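Garage Grippers — talk notes, Mestmont makers' night, Friday, November 29, 2019

Opening. Say hi, thank Judit Boros for the slot. Ask who has ever tried to teach a machine to do laundry. Wait for hands.

Start with why handheld. We don't own a robot arm that can reach into a dryer, and in August we stopped pretending we would. So we built the hand first! You hold it, you do the chore, and the recording teaches the arm later. Two people can build a pair over a few weekends in a shared workshop — we did.

Tell the Clillirden story here (first version, named after Judit's cat, jaws fell off on the stairs). Keep it short, people will want to get to the parts.

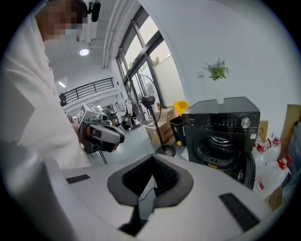
Marker cubes next. Explain that the black-and-white pattern is how the software works out where the gripper is and which way it's tilted. Ours are printed on plain matte paper. Glossy was a disaster under the shop lights, and I lost a whole Saturday to it.

Numbers, for the ones who like numbers: 2,956 recordings so far, 2,763 good enough to keep. Most of the bad ones were me covering a marker with my thumb. Go slow here, let them laugh.

Socks! Spend time on socks. They stick to the drum, they hide inside other things, and I love them as a test. Towels are easy by comparison, say so.

Pass the spare fingers along the front row — get them back this time. Mention that Yüksel has the print files if anyone wants a copy.

Questions. If someone asks about the arm: spring, maybe.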